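## 4. Laying out the table grid

This section covers marking a work table into cells for the Prundby sorting layout. Complete section 3 (covering the table) first.

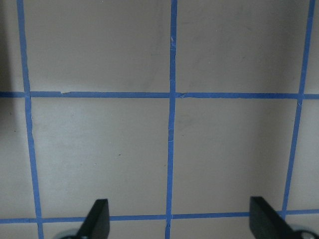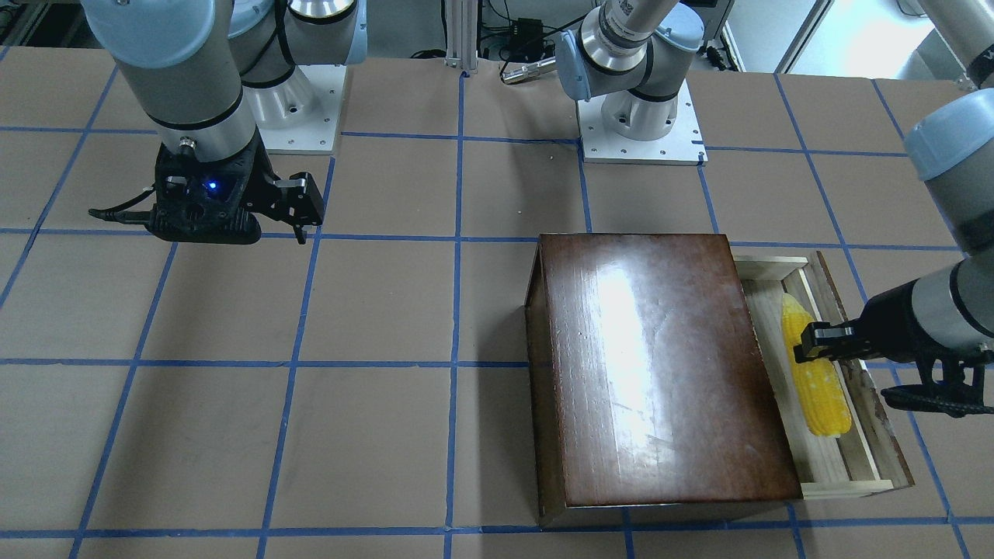
Cell size is set by the largest item on the sheet, plus a hand's width. Painter's tape is used for all lines. Blue tape reads clearly against a plain surface, and small creases or a slightly wandering edge do not affect use of the grid. Ruled lines are required only for the Narard layout.

1. Mark both long edges of the table at equal intervals.
2. Run the front-to-back strips first. Press from the center outward.
3. Run the cross strips over them. Do not stretch the tape.
4. Where a strip runs short, overlap the next piece by 75 mm and press the joint flat.
5. Place boxes and drawers last.

**Note:** Log the layout on sheet 29 before the first item is placed. Send corrections to Milagros Calimlim.

**Caution:** Do not lift tape from paper at a steep angle — the top layer may tear. Pull back low and slowly.

Replace any strip that has come up at a crossing. Other strips can stay in place.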